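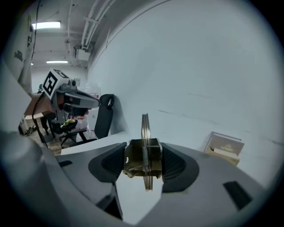
Skolleoのこたつ「Jusix」を春から夏まで使った感想

2026年7月9日

七月にこたつの感想を書くのは、少し変だと思われるかもしれません。私は三月に買いましたので、寒い時期に一か月ほど、そのあとは普通の机として毎日使っています。日本語は私の母語ではありません。読みにくいところがあったら、すみません。買う前に日本語の口コミをたくさん読んで、とても助かりましたから、今度は自分も書いてみようと思いました。

買ったのは、Skolleoというメーカーの「Jusix」という正方形のこたつです。一人用と書いてある店もありますし、一人から二人用と書いてある店もあります。私は一人で住んでいて、ときどき友だちが来ます。結論を先に書く方がいいと聞きましたので書きますと、机としてはとても気に入っています。暖房としては、足は満足、背中は不満です。

買う前に迷ったこと

日本に来て最初の冬は、エアコンだけで過ごしました。私の国では建物全体を暖めますので、家の中ではいつも薄いシャツ一枚です。日本のアパートで同じようにしようとしたら、顔だけが熱くて、足がずっと冷たいままでした。靴下を二枚はいても変わりません。学校の先生に話しましたら、「こたつを買いなさい」とすぐに言われました。

こたつという言葉は、教科書の絵で知っていました。絵の中では、家族四人が座って、みかんを食べています。それで私は、こたつは大きい家族のための家具だと思っていました。一人用があることを知ったのは、そのあとです。

迷った点は、まず部屋の広さです。私の部屋は六畳で、ベッドと本棚があります。布団を広げると、床がほとんど見えなくなるのではないかと心配しました。次に、夏に片付ける場所です。押し入れは小さくて、もうスーツケースが入っています。最後に、床に座ることそのものです。私は長い時間正座ができません。あぐらも、子どものときからあまりしたことがありません。

高さのあるこたつ、つまり椅子に座って使うこたつも見ました。店で座ってみると、たしかに楽でした。しかし、椅子も一緒に買うと値段がかなり上がりますし、部屋の中でとても大きく見えました。それで、低い方に決めました。

注文と配達

Zitierという通販の店で注文しました。本体のほかに、送料と組み立てなしの玄関渡しで3257円かかりました。本体の値段を見て安いと思っても、送料は地域で変わりますので、最後の画面まで進んで確認した方がいいです。私は最初に本体の値段だけを比べていて、あとで計算をやり直しました。

箱は玄関に置かれました。思ったより薄いですが、重いです。エレベーターがない建物の方は、配達の人が部屋の前まで来てくれるかどうか、先に聞いておくと安心だと思います。私の部屋は二階で、配達の人は普通に上まで持ってきてくださいました。

箱を開けると、少し木の粉のようなにおいがしました。窓を開けて一晩おいたら、次の日にはほとんど気にならなくなりました。においに弱い方は、寝る部屋と別の場所で開けるといいかもしれません。

組み立て

脚を四本付けて、ヒーターのコードを差して、天板をのせます。それだけです。説明書は日本語だけですが、絵が大きいですから、漢字が苦手な人でも大丈夫だと思います。ただし、注意書きのページは字が小さくて、漢字も難しいです。「低温やけど」という言葉を、私はこの説明書で初めて覚えました。熱くないと感じる温度でも、長い時間同じところに当たると、やけどになるという意味です。これは本当に大切なことですので、外国人の方はぜひ辞書を引いて読んでください。

脚を付けるときは、枠を裏返しにして床に置きます。私は床に傷がつかないように、古いバスタオルを敷きました。脚のねじは手で回せるところまで手で回して、そのあと付属の工具で締めます。四本を少しずつ順番に締めた方が、がたつきません。私は最初に一本目を強く締めてしまい、四本目がまっすぐ入らなくて、全部ゆるめてもう一度やりました。

付属の工具は小さくて、手が痛くなりました。悪い点というほどではありませんが、自分の工具がある人は、それを使った方が早いです。

天板は固定されません。上にのせるだけです。これは知りませんでした。布団を枠と天板の間にはさむためですから、当たり前なのですが、机だと思って端を押すと動きますので、初めは驚きました。布団を使わない季節は、角に貼る滑り止めが付いています。小さくて透明なものです。私は一つなくして、床の上を長い間さがしました。

布団について

布団は別売りです。本体だけを買って、寒いまま何日も待つ人がいるそうですから、気を付けてください。Jusixの説明では、一辺が195センチの布団がすすめられています。私はもっと小さくてもいいと思って、部屋の床に新聞紙を並べて大きさを調べました。その結果、やはりすすめられている大きさにしました。肩のところまで引っ張りたいなら、小さいものでは足りないと思います。

色は灰色を選びました。汚れが目立たないと書いてありましたが、白いご飯つぶはよく目立ちます。醤油は目立ちません。両方こぼしましたので、確かです。

洗濯については、カバーだけ家の洗濯機で洗いました。中の布団はコインランドリーに持って行きました。大きい袋がないと運べません。雨の日に行ったら、着く前に袋がぬれてしまって、少し悲しい気持ちになりました。晴れの日をおすすめします。

下に敷くものも必要です。最初は何も敷かないで使いましたが、床の冷たさが座ったところから上がってきます。近所の店で薄いアルミのシートを1308円で買って、ラグの下に入れましたら、ずいぶん違いました。歩くとガサガサ音がしますので、下の階の人に聞こえないか心配な方は、音がしない種類をさがしてください。

暖かさ

スイッチを入れて、本を二、三ページ読んでいる間に、足の先が暖かくなります。温度は手元のつまみで変えられます。私は「弱」より少しだけ上にすることが多いです。「強」は最初の短い時間だけで十分でした。ずっと強のままですと、ひざの上が熱くなって、足を外に出したくなります。そして外に出すと、また寒いです。

不満は背中です。足とひざは天国のようですが、背中は冬のままです。日本の友だちは「はんてんを着ればいい」と教えてくれました。綿が入った短い上着です。着てみると、たしかに暖かくて、宿題をするときも袖がじゃまになりません。こたつを買うときは、はんてんのお金も一緒に考えておくといいと思います。

部屋の空気は暖まりません。ですから、台所に行くとき、トイレに行くときは、とても勇気が要ります。私はだんだん、お茶のポットと、ティッシュと、ごみ箱と、電話の充電器を手の届くところに集めるようになりました。床の半分がこたつの国になりました。

寝てしまう問題についても書きます。説明書には、こたつで寝ないでくださいとあります。私は二回寝てしまいました。起きたとき、のどがとても乾いていて、頭も少し痛かったです。そのあとは、夜十時を過ぎたらスイッチを切ることにしました。Jusixには自動で切れるタイマーがありません。ほかの製品には付いているものもありますから、寝てしまいそうな人はそちらを選んだ方が安全です。私の中では、これがこの製品の一番の弱点です。

電気代は、正確に測ることができませんでした。三月はエアコンを使わない日も多かったですし、天気も毎日違いましたから、こたつだけの影響を言うことはできません。請求書を見て困ったことはなかった、とだけ書いておきます。

音とコード

音はほとんどしません。静かな夜に、「カチッ」という小さい音が聞こえることがあります。温度を調節している音だと思います。初めて聞いたときは、何か壊れたのかと思って布団をめくって見ました。今は慣れました。

コードは太くて、布のようなもので包まれています。長さは私の部屋ではちょうどいいですが、コンセントが部屋の反対側にあったら足りなかったでしょう。延長コードについては説明書に注意が書いてありますので、必ず読んでから決めてください。私は家具の場所を変えて、壁のコンセントに直接差しています。本棚を動かすのに午後を全部使いました。

コードが出る位置は一か所だけです。そこに座ると、足の横にコードが当たります。一人で使うなら、別の側に座ればいいだけです。

座り方

これは製品の感想と少し違いますが、同じことで悩む外国人がいると思いますので書きます。

床に座る生活は、最初の二週間がつらかったです。腰と、足の付け根が痛くなりました。クッションを半分に折って、その上に座ると楽になります。足を前に伸ばす座り方が、私には一番合っていました。ただ、天板の下にヒーターがありますから、ひざを急に立てるとぶつかります。金属のカバーが付いていますが、それでも痛いです。背が高い人は、買う前に天板の下の高さを調べてください。私は身長が高い方ではありませんが、それでも何回かぶつけました。

座椅子も買おうと思って、いくつか店で試しました。背もたれがあると、背中の寒さも少しよくなるそうです。まだ決めていません。次の冬までに決めたいです。

夏の机として

四月の中ごろに布団を外しました。それから今日まで、ヒーターは付けたまま、コードだけ抜いて、低い机として使っています。

天板の表面は少しざらざらした木目のような加工で、紙が滑りませんので、漢字の練習に向いています。薄い紙に鉛筆で書くと、細い模様が出ることがあります。私は下敷きを使っています。日本の小学生が使うプラスチックの板です。大人が使っても、恥ずかしくないと思います。

熱い鍋は直接置かないでくださいと書いてありますので、いつも鍋敷きを使います。一度だけ、熱いお茶のコップを置いたまま忘れましたが、跡は残りませんでした。水は早めにふいた方がいいです。角のところは、ふき残しがあると線が見えます。

広さは、ノートパソコンと教科書を並べると、ほとんどいっぱいです。そこに夕食を置くことはできません。友だちと二人で鍋をしたときは、野菜の皿を床のお盆に置きました。三人では、たぶん難しいです。

掃除はしやすいです。軽く片側を持ち上げて、掃除機を下に入れられます。このとき天板がずれますから、先に天板を外して壁に立てておきます。面倒なときは、そのまま持ち上げてしまって、毎回少し後悔します。

三か月以上使って、脚は一度だけ締め直しました。五月に机が少し揺れるようになって、裏を見ましたら、ねじが一本ゆるんでいました。季節の変わり目に、布団を片付けるついでに見るといいと思います。

布団の収納

心配していた収納は、圧縮袋で解決しました。完全に解決とは言えません。袋はかなり薄くなりますが、板のように固くて、押し入れの中で曲がってくれません。私はベッドの下に入れました。六月に見たら、空気が入って半分くらい戻っていました。袋の口の閉め方が悪かったのか、袋が安いものだったのか、分かりません。

よくある質問のページについて

Zitierの商品ページには購入者の質問がたくさん並んでいて、私は29件を辞書を使いながら読みました。いい日本語の勉強になりました。「猫が入っても大丈夫ですか」という質問が何回も出てきます。私は猫を飼っていませんので、答えられません。

私が聞いたのは、ヒーターだけを交換できるかどうかです。返事は次の日に来ました。部品として注文できるそうです。値段は時期で変わるということで、教えてもらえませんでした。返事の日本語がとても丁寧で、二回読まないと「できます」という意味だと分かりませんでした。

良かった点

足がすぐに暖かくなる。
組み立てが一人でできる。
布団を外しても、部屋の中で変に見えない。
部品の注文ができる。
静か。

良くなかった点

自動で切れるタイマーがない。
付属の工具が小さすぎる。
天板の滑り止めをなくしやすい。予備が入っていればうれしかったです。
注意書きの字が小さい。

どんな人に合うか

一人暮らしで、机と暖房を一つの場所にまとめたい人には、いいと思います。床に座ることに慣れていない人は、できれば店か友だちの家で、一時間くらい座ってみてください。五分では分かりません。私は店で五分だけ座って決めましたので、最初の二週間は腰が痛かったです。

家で長い時間パソコンの仕事をする人には、あまりおすすめしません。画面が低くて、首が前に出ます。私は勉強を一時間したら立って、台所でお湯をわかすことにしています。冬はそれが難しいのですが。

星を付けるなら、五つのうち四つです。タイマーがあれば、もう少し上げたかったです。次の冬にまた使って、ヒーターや布団に変化がありましたら、このページに書き足します。座椅子のおすすめがある方は、コメントで教えてくださるとうれしいです。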